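Pluramlow Folding Table, White

Home / Workroom / Tables / Pluramlow

Item no. 572
In stock, ships Friday

We've sold a good many tables over the years and this is the one we keep for ourselves! The Pluramlow is a plain white rectangular work table made for laundry, for packing shirts, for sorting stock, for all those jobs where you want a big clean surface at standing height and nothing in your way. It comes from Drovatard, who have been making workroom furniture for 21 years, and it's the third version of the design. The first two were good. The top on this one is better.

What we love most is how little it fights you. Cotton slides across the top when you push it and stays put when you stop, so a T-shirt can be spread, smoothed and turned without chasing it around. The corners are rounded too, which your hips will thank you for by the end of a long afternoon.

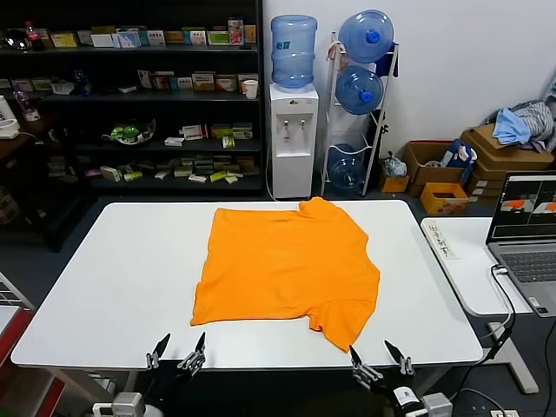 Most people who order it are folding something. Team shirts, school shirts, towels, the family wash on a Sunday night (we've had a very happy note from a household with 7 kids). If that's you, get the full width and don't be tempted by the Bonsu, our narrow model. The Bonsu is a lovely little table for a hallway or a sewing corner, but an adult large with the sleeves out wants more room than it has.

Setup takes one person and no tools. Open the legs until they click, stand it up, turn the feet until it stops rocking. On an old floor you may need to go back to the feet once it's loaded, so check again after the first day.
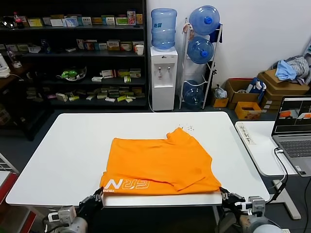 Printed shirts need a little thought before you start. Decide where the logo should end up and work back from there, and keep the pile facing one way so you can pull a size without unfolding half of it. The orange shirt with the big white FRN on it is a good one to learn on, as you can tell right away which way up the print is and how far a fold has crept over the small text. Bring the hem to the front edge of the table and let it hang over a touch. It gives you something to take hold of, and the front edge makes a handy straight line to check against.

Cleaning is easy. Use a damp cloth with a drop of dish soap, then a dry one. White shows every crumb and every bit of lint, and we think that's a plus when clean shirts are going down on it. Skip the scouring pads, please! They dull the finish and it doesn't come back.

From the reviews:
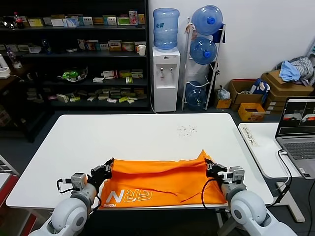

Drodetent: Bought two of these for our shirt orders in June and pushed them end to end. They line up perfectly, no lip between the tops, so I can slide a stack from one to the other. My only gripe is the feet, they're stiff to turn when the table is new. Would buy again and probably will.

We hear you on the feet. A few turns back and forth before you stand the table up will loosen them.

What's in the box: table top with legs attached, four screw-in feet, one spare foot, care card.

Goes with: Pluramlow shelf rail, Pluramlow edge clips (set of four), Bonsu side table.

Customer ratings: 1,108

Returns accepted in the original carton.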